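4.2 The landing table: how mixed piles form and why they stay

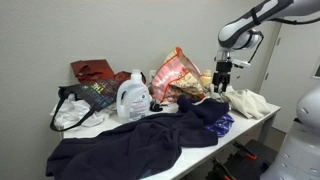 Figure 4. A mixed pile of bags, clothing and a plastic jug on a table set against the wall.

Of all the surfaces we came to know during the household visits, the one we grew fondest of was the table that has no job. Nearly every home had one. It might stand in a hallway, or in the corner of a spare room, or just inside the back door, and when we asked what it was for, people tended to laugh and look at it for a while before answering. One participant in Mirkham called hers "the place where things wait," and we liked this so much that it nearly became the title of the paper. In the end we settled on landing table, which is plainer and which most participants recognized as soon as we said it.

The pile in Figure 4 is a good one to think with, being neither very large nor very tidy. Bags make up a good part of it. There is a dark tote with colorful lettering, its long strap hanging over the front of the table, and there are two red fabric bags farther back, one of them a deeper maroon. A pink and red patterned shopping bag leans forward in the middle, partly collapsed. We had expected clothing to be the main ingredient of piles like this and wrote our first coding sheet accordingly, with 20 categories of garment and a single line for "bags, other." By the end of the first week in Ellis we had torn it up and started again.

Bags turn out to be difficult things to put away, and our participants were eloquent on the subject. A sweater has a drawer, more or less. A bag belongs with whatever it was last used for, and when that errand is over it belongs nowhere in particular, so it is set down close to where its owner came in. Several people told us they kept a bag of bags, and then admitted that the bag of bags was itself on the landing table. Bags also hide things, and this makes everyone a little cautious. To clear one away you have to look inside, and looking inside may produce a receipt, or a library book, or some small duty you had been happily ignoring — and so the bag stays where it is for another day.

The second thing we would like to draw attention to is the role of the large soft item. In Figure 4 this is the navy garment that sprawls across the front of the table and hangs over the edge. We came to call such items covers, although their owners rarely put them there with any intention of covering anything. A cover changes how a pile is read. In our sorting interviews, participants looking at a pile with a cover would usually begin by naming the cover and then describe everything else as being behind it or under it, and they nearly always said they would start there if they had to tidy up. Folding it gave them a feeling of having made real progress, even when the rest of the table was just as it had been.

Small things fare worst. There is a little beige bottle toward the back of the table in Figure 4, and a small black object near the base of the jug that our two coders could not agree on. One wrote "cable," the other wrote "clip," and after a long and friendly argument we entered it as unidentified. We mention this partly for the sake of honesty about our coding and partly for the light it throws on living with a pile. A thing that cannot be named at a glance is hard to send anywhere, and participants often dealt with such items last or moved them to one side with the back of the hand.

The jug is a different case again. Large rigid containers, such as this translucent white one with its handle and cap, were easy for everyone to name and easy to lift, and yet they were often among the last things to leave. Tiruwork Weldu, who carried out the Idham visits and has a great deal of patience for these matters, suggested in her field notes that upright objects act as "posts" against which softer things can lean. Once a post is in place, the pile has somewhere to grow. We found her term useful and have kept it in the revised coding sheet, which now has 6 headings: bags, covers, posts, loose cloth, small named items, and small unnamed items.

We should add a word about walls. A table pushed against a wall has a back, and a back lets bags be propped up where on an open table they would slump or slide off. Participants in Rarkeo, where the visits were shorter and we saw fewer rooms than we had hoped, described pulling the table forward for cleaning and finding that the whole arrangement fell down behind it. We did not set out to study the placement of furniture and can say little more on the point here, but we return to it in Section 5 when we discuss the order in which people choose to clear a surface.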